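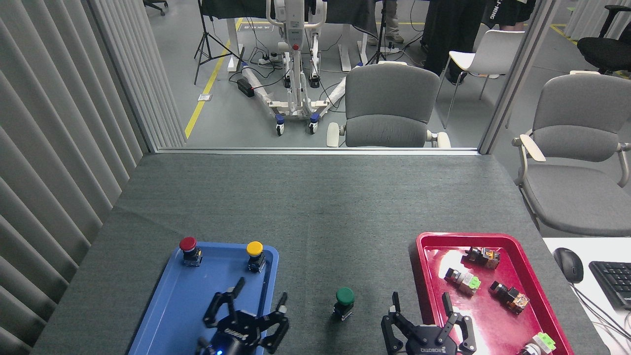 Buttons on the left, loose parts on the right, green one still undecided.

Sorting mushroom buttons and contact blocks – how do you lay yours out?
Posted 02/10/2022 in Panels and Switchgear

stanen_bench
I inherited a box of push buttons and switch parts when we cleared out the storeroom at Clokircombe. Most are 22 mm or close to it. I've started going through them on a carpeted table with two plastic trays. Blue tray is for buttons that have a cap and a base and look complete. Red tray is for anything that's apart: blocks with a green section, blocks with an orange one.

My question is whether to sort by color or by type. Caps are easy to sort by color. The blocks I'm less sure about. On the ones I've looked up so far, green is normally open, but the orange ones aren't in my catalog.

pdq_wiring
Sort by function. Color on the cap tells you what somebody wanted the button to look like. Color on the block might tell you what it does, but that depends on the maker. Put a meter on every one.

Hyun-seo Ahn
I'd go by maker first. We had a drawer at Maeng where everything was sorted by function and half of it wouldn't clip together. Two blocks can look the same and have different latches. Sort by maker, then function, then color if you still have the energy.

stanen_bench
Makes sense, but a lot of mine have no label I can read. Some are scratched and some never had one.

pdq_wiring
Then try the fit. Keep one known good head from each maker on the bench and see what clips to it. Anything that won't clip to any of them goes in the scrap box. A new block costs less than an hour of your time.

terminal_six
Don't scrap them that fast. If they're translucent, the orange ones could be lamp blocks. Check for a lamp socket or LED and look for a voltage rating before you put anything across them. I killed 11 of them once with the wrong supply.

stanen_bench
They do have a see-through section, so that could be it. I'll look for a rating tonight. Same layout as before, and the green button is staying on the table until I know what block it has.

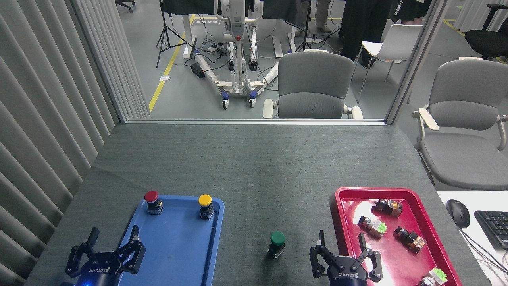

Hyun-seo Ahn thinks the complete ones should come apart too before they go on a shelf. A button can click fine and still have a dirty contact, and it's quicker to check them all in one go.

pdq_wiring
I disagree with that. Every time you unclip an old block you risk the tab. Press it, meter it, press it again. If it reads right 15 times, leave it together.

terminal_six
With pdq on this one. Old plastic gets brittle. Also, tighten the terminal screws before you bag them or they'll be all over the bottom of the bin.

stanen_bench
OK, plan for now: meter everything, leave the complete ones together, maker then function for the loose blocks. I counted the box when I got it and there are 169 pieces, so this will take a few evenings. I have Kistema bins with dividers for when it's done.

Hyun-seo Ahn
Fine, but label the bins with the maker's part number and leave the color off. I still say you'll find a bad contact in one of the complete ones.

pdq_wiring
Post the markings off the orange blocks when you get to them. I may have the old data sheet.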